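About Jundness

Home
Classes
Cake Orders
About Us
Contact

Most cake schools will tell you on this page that anybody can do it. We've taught enough people to doubt that. Anybody can get better at it, and plenty of people get good enough to stop paying someone else for the birthday cake, and that is what we sell. If you want to be told you have a gift, there are places in town that will tell you so before you've picked up a spatula.

Jundness is a small cake decorating school on Bonham Street. We teach buttercream, basic piping, stacking and, with some reluctance, fondant. We also take a limited number of cake orders, mostly to keep our own hands in.

How we got started

The two of us met in somebody else's class. It was a weekend course, it cost a good deal more than ours does, and by the end of it each of us owned a box of 29 piping tips and a certificate. The certificate said we had completed "advanced sugar artistry." Neither of us could get a smooth side on a plain round cake.

We kept in touch and started practicing together in a kitchen with one decent oven rack. A lot of what we'd been taught fell apart when we tested it. We were told to use a crumb coat on everything, and a cold cake with a thick enough frosting often did fine without one. We were told that simple syrup on every layer keeps a cake moist. It does, and it also makes a good cake sweeter than it should be and hides a bad one for a day. We were told you can't make decent flowers with grocery store butter. We still use it.

After a while friends asked us to show them, then friends of friends, and we rented the room on Bonham Street.
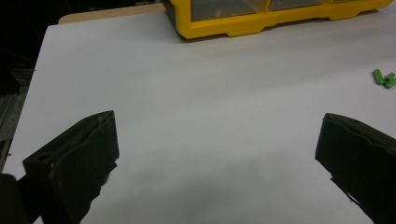
White work surface with a yellow organizer case at the back.

What we teach

Our beginner class is called Round One. You bake at home, bring in two layers, and spend the whole session getting frosting onto them. No roses, no drip, no gold leaf. People complain about this, and we understand why, as the pictures that got them interested in cakes were full of roses. But a rose on a lumpy cake is still on a lumpy cake.

From there you can take Borders and Writing (yes, it's mostly writing, and your handwriting with a pen tells you very little about how it'll look in chocolate), then Tall Cakes, then Figures. Figures is where people make the small sugar children and dogs that sit on top. We enjoy teaching it and we're not sure how much of it can be taught. Hair is hard. Hands are harder. Hide the hands behind a bouquet if you can.

We hold classes to five students. We tried more once and spent the time walking back and forth telling people to put the bag down and let it rest.

What we don't teach

We don't teach the Lotell method. We get asked about it every month. For anyone who has been spared, it's the one where you press warm frosting against the cake with a chilled steel band and pull the band off in one motion. In the videos it comes away clean. In our kitchen it came away with a good part of the cake. Maybe we're doing it wrong. If you can do it reliably, come in and show us, and we'll pay you for the afternoon and change this paragraph.

We don't run a professional certificate, either. We looked into it. As far as we could find, no bakery in town has ever asked to see one. They ask you to frost something while they watch.

About those prices

Round One used to be cheaper. When we moved classes into the bigger room in November 2018, the rent went up and so did we. The ingredients are included, and so is the use of a turntable, and you don't need to buy a kit from us because we don't sell one. You'll want an offset spatula, a bench scraper and one large bag. If someone tells you to start with more than that, ask what they make on it.

On the cake order side, we price by the cake and write down what you're getting. We've never understood the shops that charge per serving and then won't say how big a serving is. Our two-layer chocolate feeds a child's party with leftovers, unless the parents like cake too.

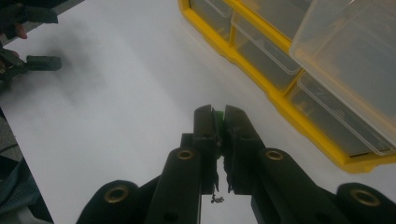

Rasa Rozīte wrote to us that she signed up expecting to disagree with most of this page and still disagrees with the part about crumb coats. Her chocolate cakes shed, she said, and a thin first coat with a rest in the fridge is the only thing that has ever kept the white frosting white. She would also like it on record that Round One was too long and that she went home and did the sides of a cake three nights running anyway.

She's probably right about dark cakes under pale frosting. We've started telling people to crumb coat those. We're leaving the rest as it stands.

How many people have we taught?

Roughly 800, going by the sign-in sheets, and some of those names are the same person coming back. We don't know how many of them still decorate cakes. Schools that tell you their success rate are guessing, or they're only hearing from the happy ones. We hear mostly from the happy ones too, plus a few who want to know why their buttercream split. (It was too cold. Keep beating it. If it looks like soup, then it was too warm, and it needs the fridge.)

Who we work with

We buy our boards and boxes from Benavides Supply, after trying cheaper boxes whose lids sagged onto the frosting. They don't give us a discount for saying so; we asked. Everything else comes from the same grocery store you go to.

Visiting

You're welcome to come by and watch the end of a class before you pay for one. We'd prefer it. Ring the bell on the side door and give us a minute, since whoever is closest will have frosting on both hands. Parking on Bonham Street is bad in the evenings. Cake orders are picked up from the same door, and please bring a car with a flat floor in the back. A lap is not flat.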